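Tirnamus Robotik
20. Dezember 2019

Kurzer Thread zu einem Fehler, der uns am Aufbau Zatosar zwei Wochen gekostet hat. Zwei Arme, ein Schränkchen, Teller rein, Teller raus.

1/ Seit Mai laufen die Türversuche. Von 400 Durchläufen endeten 115 mit Schutzstopp, fast alle am linken Arm. Meldung jedes Mal: Drehmoment Gelenk 6 zu hoch.

2/ Erster Verdacht war der Griff. Der ist L-förmig, und wenn ein Finger seitlich dagegen drückt, geht die Last direkt ins Handgelenk.

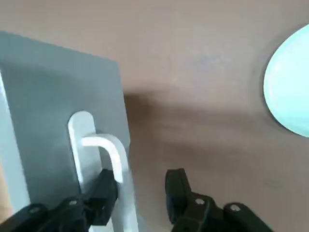
3/ Also Anfahrpunkt verschoben, Geschwindigkeit halbiert, Greifkraft runter. Hat nichts gebracht. Stopps kamen weiter, auch bei Fahrten ohne Kontakt.

4/ Dann die Logs von Gilbert (unser Steuerrechner) durchgesehen. Nach einem Update stand die Nutzlast auf dem Wert vom alten Greifer. Der neue wiegt 219 Gramm mehr. Die Regelung hielt das Mehrgewicht für eine Kollision.

5/ Unangenehmer Teil: Jemand hatte zwischendurch die Schwelle hochgesetzt, damit Ruhe ist. Damit hätte der Arm auch bei einer Hand zu spät gehalten. Ist zurückgestellt und jetzt gesperrt.
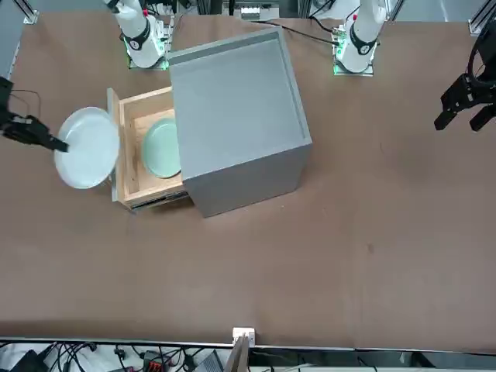
Aufbau Zatosar, Schublade offen, Teller im rechten Greifer

6/ Die Kollegen in Brurncombe haben dieselbe Softwareversion. Bitte vor dem nächsten Start die Nutzlast für beide Arme prüfen. Steht unter Werkzeugdaten, zweite Seite.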